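Category: How Things Work > Robots > Ages 8 to 11

How Do You Teach a Robot to Pick Up a Phone?

By Bello Balogun

When you were very small, somebody taught you to use a spoon. Maybe they held your hand in their hand, and moved it from the bowl to your mouth. After many tries, and many spots of soup on your shirt, you could do it alone.

A robot can learn in a similar way. In this article we will see how a person shows a robot a task, and why this is more difficult than it looks.

Why not just tell it?

You can say to your friend, "Please take the phone out of the tray." Your friend understands at once. He knows what a phone is, and he knows that he must not squeeze it too hard or drop it on the floor.

A robot arm does not know these things. It has motors in its joints, and each motor only understands small orders, such as "turn a little to the left" or "stop now." In the old way of working, an engineer writes all these orders one after another. This is good in a factory where every piece arrives in exactly the same place. But what if the phone lies a little bit crooked? Then the robot closes its fingers on the air.

So engineers had another idea. They let a person do the task with the robot's own arms, and the computer remembers everything.
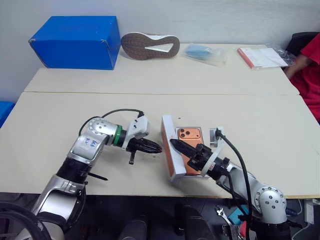
Two robot arms at a phone in its white tray. One gripper is pressing on the phone.

Two ways to show a robot

The first way is to show by hand. The teacher takes hold of the robot arm and pushes it gently, the way your parents moved your hand with the spoon. The motors become soft, so that the arm is easy to move. While the arm travels, the computer writes down how much every joint is bent. Later the robot can repeat the same path.

The second way is by remote control. The teacher does not touch the robot. He holds a controller, or he moves a pair of small arms which are built like the big ones. When the teacher bends the small arm, the big arm bends too. When he closes his fingers on the handle, the gripper closes. It is a little like playing with a puppet, but the strings are electric cables. This second way has a long name: teleoperation. "Tele" comes from an old Greek word for "far."

My colleague Bastien Boyer has taught robots in both ways. He prefers remote control when there are two arms, and I think you can guess the reason. Try to push two heavy arms at the same time, and also keep your head out of the way!

Bastien told me that his first task on a system called Tallar was only to lift a sponge. He needed the whole morning. His hands wanted to go fast, but the robot could not follow so fast, and the sponge jumped off the table again and again. "I had to learn to be slow," he said. "First the robot was teaching me."

Why does a robot need two arms?

Take a box with something packed tightly in it, and try to open it with only one hand. The box slides away from you. With your second hand you hold it still, and then it is easy. You do this every day and never think about it.

For a robot with two arms, it must be learned. One gripper can hold the tray, and the other gripper can take hold of the phone. They have to work at the right moment and they must not bump into each other. Most grippers have only two fingers, and these fingers do not feel like your skin does. A phone is also flat and smooth, so it is not a friendly thing to pick up. 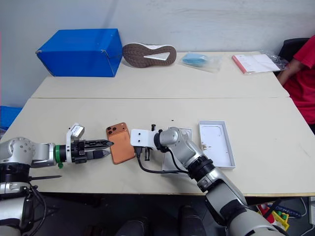

Because of this, one good try is not enough. The teacher has to show the task many times. In one project, named Felano, Bastien repeated a packing task 165 times. Each time he changed something small. He moved the box a bit, or he turned the object the other way, or he started with the arms in a new position. If the robot sees only one kind of start, it learns only this one kind, and it gets confused by all the others.

Each try from the beginning to the end is called a demonstration. It has two parts. One part is the movement of the arms, written as a long list of numbers. The other part is what the cameras saw during this movement. A computer program then compares the two. It looks for rules such as "when the phone is more to the left, the arm goes more to the left." Nobody types these rules into the computer. The program finds them in the demonstrations.

What about mistakes?

You may think that a teacher must never make a mistake. In fact a small mistake can be useful. If the gripper slips and the teacher calmly tries again, the robot can learn how to try again too. Big mistakes, for example when an object falls on the floor, are usually taken out of the collection.

Try it at home

You need 2 people, a scarf, a plastic cup and a small box.

1. One person is the robot. Cover the robot's eyes with the scarf.
2. The robot may use only the thumb and one finger of each hand.
3. The other person is the teacher, and stands behind the robot.
4. First, the teacher holds the robot's wrists and moves them, until the cup is in the box. This is showing by hand.
5. Now put the cup back. This time the teacher may only speak: "left hand forward, stop, close." This is a bit like remote control.
6. Change places and play again.

Play it 3 times in each way. Which way was quicker? In which way did the cup fall more often? Write down your results and compare them with a friend.

Words to remember

Gripper: the "hand" at the end of a robot arm.
Joint: a place where the arm can bend or turn, like your elbow.
Teleoperation: moving a robot by remote control.
Demonstration: one complete try which a teacher shows to the robot.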